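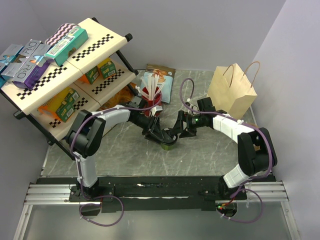
Flostik, comparatif de pinces : LISEZMOI

Salut ! Vous êtes dans le dossier des essais bimanuels (deux bras, une étagère à deux niveaux, des paquets d'épicerie, un sac en papier à anses). On y compare 4 jeux de doigts sur les mêmes gestes, et j'avoue que j'ai mes chouchous.

Contenu : 1564 épisodes, dont 429 avec passage d'une pince à l'autre. Chaque épisode a sa vue fixe, ses vues de poignet et les positions articulaires.
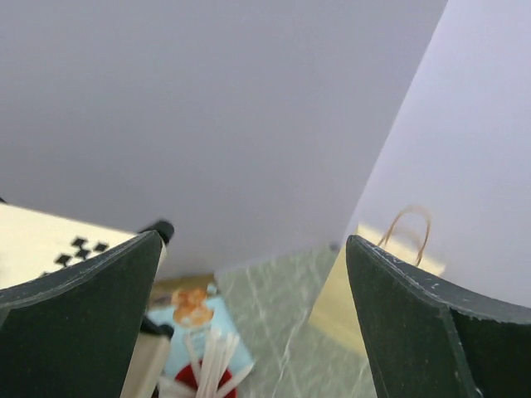
Côté vues de poignet, les doigts larges mangent pas mal de place en bas, surtout dans les coins. Si vous entraînez quelque chose là-dessus, ne recadrez pas trop serré, j'ai perdu deux jours comme ça ! Les doigts fins (dossier virag/) laissent mieux voir la table, mais ils glissent davantage sur les cartons lisses.

À savoir aussi : le contrôleur Batus a changé de version en novembre, et les consignes d'ouverture y sont inversées (0 = fermé). Leidy Marulanda a écrit le script de conversion, il est dans outils/.

Pas encore fait : les étiquettes d'échec du jeu 3. Une question, un fichier qui manque ? Écrivez à Themba Gumede ou à moi.

Szabolcs Illés, 11 mars 2020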